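19/03/2025
Party stock, sorting and bagging

Started on the napkins from the Marikar box. Outer wrap was split so everything is going into clear bags until we have proper sleeves. Zoltán wants colours kept apart for the July order. Fine for full packs, not worth it for the odds and ends.

Shelf count before bagging: 151 yellow, 32 red. Blues not counted yet, the royal and the navy need separating first.

Mixed bag for leftovers, folded ones stood upright where they will stay up. The royal blue has the dotted embossing, handy for telling it from the navy in poor light.

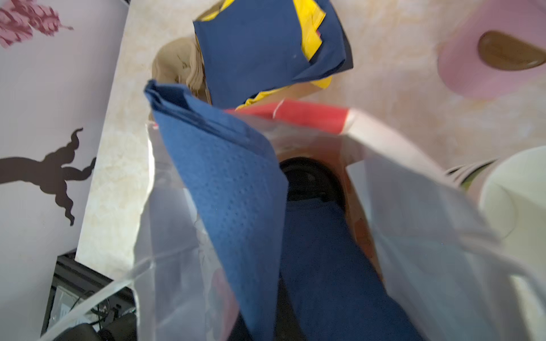 To do
Ask Hiu-tung if Olleck still sell the larger bags. Label the mixed bag. Count blues.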